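Setting a Dark Object Material So the Edges Still Read
Posted by Zachary Marchand, Oct 28, 2020
Filed under: Materials, Lighting

This page covers the black and charcoal materials in the Stirurwood library. It assumes the library is installed and the renderer is set to linear color. If your materials look washed out before you change anything, fix the color settings first.

1. Base color

Do not use pure black. A base color of 0, 0, 0 gives the renderer nothing to shade, and the object turns into a flat hole at low light levels. Start at 0.02 on all three channels. For charcoal, go up to 0.04. Values over 0.06 will look gray under the standard light rig.

Keep the three channels equal until the lighting is done. A blue or brown tint is easy to add later and hard to judge early.

2. Roughness

Set roughness to 0.45 and render a small test. Lower values give a tighter highlight. Higher values spread it out until the surface looks like chalk. Most molded parts fall between 0.35 and 0.55.

Leave metallic at 0 for plastic and paint. Painted metal also takes 0, as the light hits the paint first.

3. Bevels

A perfectly sharp corner does not catch a highlight. Every hard edge on a dark model needs a bevel, even a very small one.

Select the outer edges only. Set the width to 0.5 mm and the segments to 2. Apply scale before adding the bevel, or the width will be uneven on stretched parts. Check the face count afterward. My test part went from 362 faces to 1781, and a second pass with the segments set too high took it to 2542 with no visible gain.

If shading artifacts show up on the flat faces, turn on weighted normals. Do not add loops to hide them.

4. Lights

Use one large area light above and slightly behind the object. Size matters more than power here. A small light makes a hot spot on a rounded rim, and a large one makes a soft band.

Add a weak fill on the camera side, at one eighth of the main light. Turn off the default ambient light while you adjust these two, then bring it back at a low value.

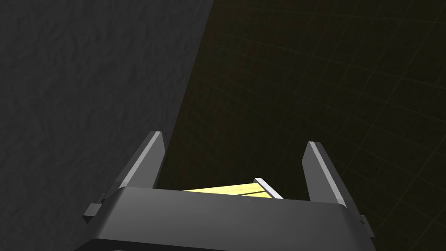

Fig. 1. Dark surfaces with a lighter highlight on the curved edge and a light gray bevel.

5. Test renders

Render at half size with 64 samples. View the result at full screen brightness and again at half. If the outline disappears at half brightness, raise the fill before touching the base color.

Noise in the dark areas is normal at this sample count. The denoiser can smear narrow bevels, so compare with it on and off.

6. Saving the preset

Save the material under a new name. The Drondow exporter overwrites presets that share a name and does not ask first. Version 7 of the exporter also drops the roughness value if the field is linked to a texture. Bake the texture or type the number in by hand.

Next page: Clear plastics and tinted glass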